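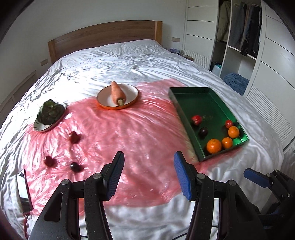
Pink sheet spread over the white one, tray on the right.

February 3, 2024. Shop notebook, Gough workshop, back bench.

Spent most of the day on the Linurley door, the double one with the windows along the top, and I want to get it all down while it's fresh because Meinir takes over on this one when I'm off in March. The complaint was that it stops a foot or so short of the floor and goes back up again. Eifion had already been out to it and turned the close force up, which got it shutting but I really don't like leaving it that way, so first thing I did was put the force back where it was and pull the release so I could run the door by hand. Heavy! I could hold it at waist height but the minute I eased off it wanted to come down on my boots. So the opener was never the trouble, poor thing, it has been hauling a door that the springs ought to be carrying.

Took the old spring off and brought it back here to measure. Wire size matches the tag but somebody at some point put on a spring meant for a lighter door, before the windows went in I would guess. Ieuan weighed the door for me on the shop scale and we got 200 pounds on the nose, so I've ordered the right pair from Dradura. Three days, they say, and they are usually good for it. Left the customer with the door down and the release tagged, and asked them please not to run it in the meantime.
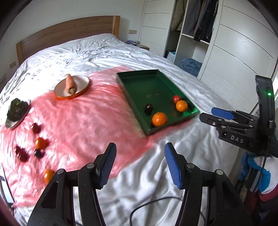 Rollers next, and I did have a nice long look at those. Three of them on the left side have flat spots and one had lost its bearing altogether, so I'm going to swap the whole set to the nylon ones Prys Morgan likes. They came to 65 dollars with the trade discount and the customer was happy with that. I laid the old ones out on the bench by how bad they are, but they keep wandering off the edge and I'm forever on my knees after them. What I want is a tray with raised sides, like the dark green one with the oranges and the plum in it, and then I could set it down at any angle I pleased and still find everything where I left it. Will look for one.

Also tried the Gromitz lubricant on the hinges of the sample door by the window. Too soon to say much. It goes on thin and creeps into the pin nicely, and it doesn't smell as strong as the old stuff. I put it on 3 hinges and left the others as they were, marked in chalk, so please don't anybody wipe the chalk off until we've run it a good few hundred cycles.

Meinir, when the springs come in: check the cable drums for scoring before you wind anything. The right one had a rough groove I could feel with a fingernail. I think it will clean up with a file but if you don't like the look of it, change both, I've told the customer it might come to that.

Photo eyes fine, lined up and clean. Wall button sticks a little. Bottom seal is hard as a board at the left corner, quoted for a new one, waiting to hear.

Still to do: call Dradura about the center bearing, give Eifion back his winding bars.

O. James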